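Making a Submission to a Council Meeting
Reading time: 3 minutes

Residents of Trandthorpe may address Council in writing or in person on any matter listed in the agenda. The steps apply to ordinary meetings only. Planning objections are handled under a separate process.

Step 1. Check the agenda
The agenda is published five days before each meeting on the Council website and at the Karaki Library. Note the item number and its exact title. Matters that are not listed may be raised as a general question, with a limit of one question per resident.

Step 2. Write your submission
Keep the submission to 425 words. State your name and street address at the top, then the item number, then whether you support or oppose the recommendation. If you are writing on behalf of a group, include a letter from the group authorising you to do so. Petitions must show the full request on every page that carries signatures.

Step 3. Lodge it
Submissions for the next meeting close on 16th November. They may be emailed to the Governance Office or handed in at the front counter. Late submissions are held over to the following meeting if the item is still open.

Step 4. Register to speak
Speakers must complete the registration form and return it to the Governance Officer, Aranka Kovács, by noon on the day of the meeting. Each speaker is allowed 3 minutes. No more than 8 speakers will be heard on a single item, in order of registration.

Step 5. Attend the meeting
Please arrive before the doors close and sign in at the desk. Address all remarks to the Mayor, and do not name individual staff. Councillors may ask you to clarify a point, but they will not enter into debate. The minutes will record your name and the item on which you spoke. 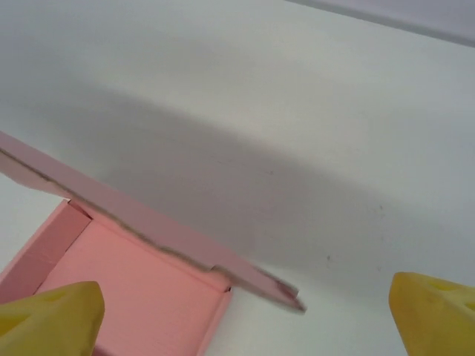
After the meeting
Decisions are posted once the draft minutes have been prepared. Written submissions form part of the public record, with street addresses removed.

Related pages
Understanding the Council agenda
How to start a petition
Minutes of the September ordinary meeting
Plurkier Ward boundary review

Contact the Governance Office | © Trandthorpe Council | Back to top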